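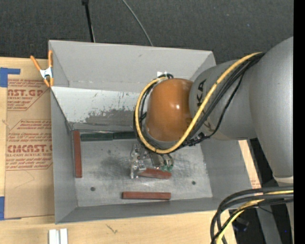 Bin-picking cell: questions about the January stoppages

Last updated Oct 28, 2023

We get the same questions about this fault from every group that takes over the Feltulach test cell, so the answers are collected on one page. Corrections go to Hendrik Maluleke.

What went wrong?

The arm stopped in the bin with a collision fault, 22 times in the first series of runs. In most of those stops the gripper was going for a block that lay close to a wall. The controller saw more force than it expected and halted. Nobody was hurt and the arm did no lasting damage to itself.

Was it the vision software?

That was the vendor's first answer, and ours too for a while. Kulline sent an update and told us the stops would go away. They didn't. The update may have improved how it scores blocks in the middle of the bin, where we had few problems to begin with. We have seen no evidence that it did anything for blocks along the sides.

So what was it?

Our best explanation is the cables. The yellow cable and the black bundle run down the arm and loop around the wrist. When the wrist turned far enough to reach a block by the wall, the loop came up tight or rubbed on the metal, and the arm read that as a collision. Kgomotso Gumede found this by standing outside the guard and watching, after two weeks of reading logs that said only "external force".

"Best explanation" sounds weak. Is it proven?

No. We re-dressed the cables and changed the approach angles in the same afternoon, which was a mistake. The stops dropped from 22 to two over a series of the same length. Either change could deserve the credit. Anyone who tells you it was definitely the cables is guessing.

Why not use a bigger bin?

People ask this a lot. The sloping walls are part of the test, because parts in real plants end up against walls. A bigger bin would give us nicer numbers and hide the fault.

Does it matter that the bin is held with a clamp?

It might. A bin that shifts a little makes every taught position slightly wrong. Check the clamp before each session and write down that you did. We don't regard a spring clamp as a proper fixture, whatever the original setup notes say.

Can I clear the fault and carry on?

Not from the pendant alone. Look first. If a block is in the gripper or trapped under it, press the stop, lock out the cell and follow the release steps posted at the door. Do not reach into the bin while the arm is powered, even at reduced speed. One person did this in January to free a block and got away with it – that is luck, and we have recorded it as a near miss.

The supplier says the arm is safe to work beside. Isn't that enough?

The arm has force limits. The gripper has hard edges and the bin has metal walls, and a hand can be caught between them. The Van der Merwe assessment covers the arm by itself. Until somebody assesses the whole cell, treat it as a guarded machine.

How often should the cables be inspected?

Every 20 hours of running. That figure is our own and fairly cautious. Look for flattened spots and shiny patches on the jacket, mainly at the wrist.

Is the fault closed?

Inelside marked it closed in their tracker. We have kept it open in ours. Two stops remain unexplained, and neither log shows the wrist angle at the moment of the halt. Logging for that has been requested. If you get a stop, save the log before you restart, as a restart overwrites it.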